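5 October 2018
Posted by the author of this blog

I spent part of the evening sorting out my desk, which I had been putting off since September. I work from home most days and the desk had turned into the place where everything got put down and stayed.

The worst of it was boxes. I can't throw a good box away. I had six of them in the room, most from online orders, and I got rid of all but two. The one from Pinto went because the flaps were torn.

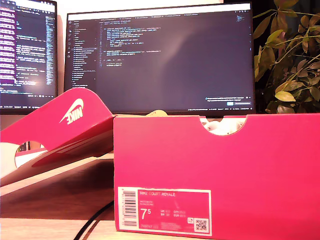 A shoebox is about the right size for cables, and the cardboard is stiff enough to stack. I keep chargers in one and paper stuff in the other – warranty cards, the manual for the Raltis printer, receipts I might need. I tried the plastic drawers from Falata last year and they were too shallow for anything with a plug on it. They also cost 36 dollars, and a shoebox comes with the shoes.

My rule now is that a box has to have a lid and I have to be able to say what goes in it. If I can't, it gets flattened for recycling.

The other change is the space under the screen. I used to keep a Rusex tray there for pens and mail, and I moved it to the shelf. I want three things within reach while I work and the rest can live somewhere else – I haven't settled on which three yet.
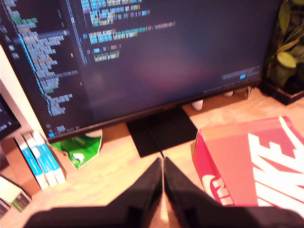
The monitor and its stand, with some code open.

Next is the closet, where the old keyboards are.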